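Counter Displays for Small Shops
Speaker notes — Oranuch Nilsuwan
5 Jun 2026, afternoon session, 40 minutes with questions

OPENING (keep short)
Say who I am. I set up the counters at the Allano shops and have worked on the snack end of the business for most of that time. Mention that the handout is by the door.

Ask for hands: who has a display stand next to the register right now? Who has changed what's on it since May? Wait for the answers. Don't rush this part.

WHAT A COUNTER STAND IS FOR
A customer at the register has one hand free and not much time. Whatever is on the stand has to be easy to recognize and easy to pick up. If people have to turn a package around to find out what it is, most of them will leave it.

Tell the Rolason story. They had 24 different items on one small counter. We took it down to a handful per stand and put the rest back on the wall shelf. The clerk said the first thing she noticed was that she could see people's hands when they paid.

CLEAR STANDS
I like clear acrylic with stepped tiers. It doesn't fight with the wrappers, and it suits most counters. Two drawbacks to be fair about: it shows fingerprints, and it throws glare. Check it from the customer's side with the lights on before you decide where it goes.

Next slide. Give them a few seconds to look before talking.

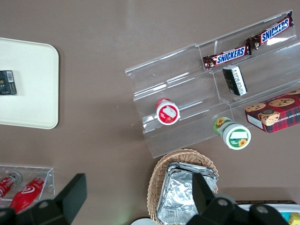
Slide 7. Tiered stand with candy bars, cups and a box of shortbread cookies.

Start with the top tier. The Snickers bars are end to end, and a long bar suits a long shelf. Same thing will work with most bars that size.

Then the cups. On their sides, a cup takes up more shelf and the customer may get the base before the label. Ask the room how they would place them. Someone will say upright, someone will say they tip over. Both are fair. If the tier is too shallow for a cup to stand, use a different tier or a different stand.

Point out the green cup partly off the front edge. A sleeve will catch that.

The cookie box: large boxes go beside a stand, with the lettering the right way up for the customer. Plaid is easy to spot from a distance, so it doesn't need the best position.

ORDER OF WORK
Empty the stand and wipe it with a soft cloth. No paper towels on acrylic — they scratch.
Place the long items first.
Fill the lower tiers next, labels forward.
Stand where the customer stands. Fix what you can't read.
Leave room on the counter for a wallet and a bag.

If there's time: the Kobori counter, 78 inches long, where we used 2 stands and left the middle open. Skip if we're running late.

QUESTIONS
Likely ones: price tags (on the tier edge, small), how often to change items (monthly is fine), where to buy stands (on the handout, under Rurgate).

Collect the sign-in sheet before people leave.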